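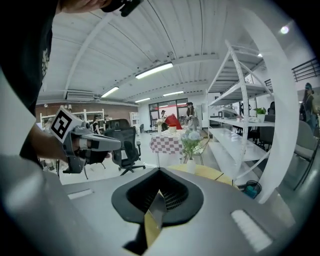
Marnham Hand-Held Gripper, Club Pair

Sold by Gikonen as a pair, left and right, for school and college robotics clubs. Price includes marker cards, a charging lead and a carry bag. Page last checked Sep 1, 2025.

The maker calls this "a full manipulation course in a bag". We stock it and we like it, but we wouldn't go that far. You get two grippers that students hold and squeeze themselves, and a booklet of 18 table tasks, several of which are the same task with a different cup. The recording software is a separate purchase. Ask us before you order it, as the older version is still going round.

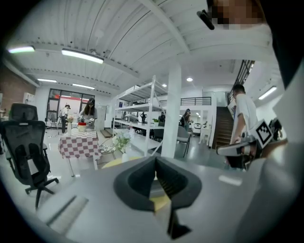 Club sessions need more floor than the booklet admits. It says one pair to a classroom table and leaves it at that. A group that works the way these students do, on their feet, with a checked cloth on one table and a vase of flowers beside the yellow one, wants a proper open room and chairs that can be pushed back. The square black-and-white marker on top of the gripper also has to stay in clear view, and sleeves, hair and other people's elbows all get in its way. Budget for spare cards.

Marnham quotes 200 usable recordings from a club afternoon. Our own trial with the Sandhu after-school group gave 54, and that was with beginners who were keen. Opening a box lid took far longer to get right than the booklet suggests.
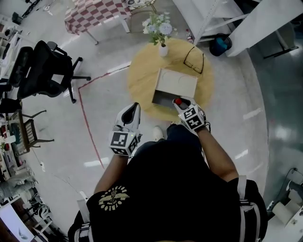

Teams entering the Zundville student challenge in October should read the rules before buying. Two-handed tasks score well, so a single gripper is a false saving, but the rules say nothing about points for fancier kit.

Minimum age: 14 with an adult present
Lead time: 30 days
Returns: unopened only
Spare finger tips: sold separately, and you will want them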